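Notebook, January — white booth, mouse and pad task

Started just after 9:40, coffee in hand, booth lights already on.

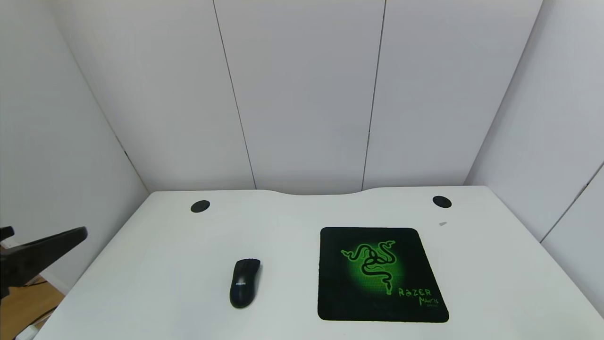 Today was meant to be a boring collecting day and for most of the morning it was, which I love! The task is "put the mouse on the mousepad," and I've been wanting to get it done properly ever since we found out how thin our desk tasks are. The whole Mullel set stands at 3798 episodes as of last night, and when I filtered out the ones with bad sync or a missing wrist stream I was left with 3079. That's a bigger bite than I expected. Most of the losses are from the weeks before Bautista (the recording box, for anyone reading this who joined recently) got its new drive, so at least it's an old problem.

Black mouse on a white desk is about as easy as it gets for the vision side. The pad is the trickier half. It's black around the outside with that big green glow in the middle, and Karine Gagnon thinks the policy will just learn "go to green" and forget about the corners and edges entirely. I think she's probably right. So my plan is to leave the pad a little askew on purpose and change the angle every few episodes, and then do a second batch later with a plain pad, if I can find one. (Does anybody have a plain gray one? Ask at lunch.)

Start positions: mouse left of the pad, bare desk between them, nose pointing away from me and turned a bit to the left. I'm not using the printed grid for this one. Last time we used the grid everything came out so tidy that the model fell apart the moment somebody nudged the target by the width of a thumb. I just put the thing down, look away, give it a little shove and go.

Grasp notes, mostly for myself:
Coming in low from the left works best. If I come in from above, the fingertips slide off the curve of the mouse's back and I end up chasing it toward the grommets.
Grip across the narrow part. Gripping nose to tail is possible but looks awful on replay.
Lift it clear before moving over. Dragging it onto the pad catches the edge and shifts the pad, and then the label is wrong because the target has moved. I dropped every drag episode from this morning and I don't miss them.
Let go, wait a breath, back off. I kept stopping the recording too early, and the retreat is part of the example!

What counts as a success: the whole mouse on the pad, right way up, gripper open and clear of it. Pointing any direction is fine. Karine wanted it to have to point forward too, and we went back and forth on that over lunch — we settled on a separate tag for it, so the strict ones can be pulled out later if Hirkadetti asks.

Around 2 in the afternoon the viewer started lagging badly. I blamed the network, then the viewer, then myself, and it was the Wanach uploader chewing through yesterday's backlog in the background. Paused it, lag gone. Please, please don't schedule it for working hours. I've put a sticky note on the monitor and I'm also writing it here so I can point at it.

Total for the day is 388 kept, which is my best so far on any single task. My left hand is sore and my driving got sloppy toward the end, you can see it in the replays, lots of little hover-and-correct moves before the grasp. I left those in. Karine says a few wobbly recoveries are good for the model and I'm inclined to agree, though I'd still like to train once with the last hour and once without and see whether it matters.

There's a gray fleck on the desk to the right of the pad. Don't scrub it off halfway through a batch. If it gets cleaned, write down which episode it happened at.

Still to do:
Fix the task string, I typed "mosue" in the first few and the parser took it as a new task
Swap sides, pad on the left and mouse on the right
Ask Karine where the spare leader arm grip went
Move the finished folder to the shared drive after six, uploader back on then too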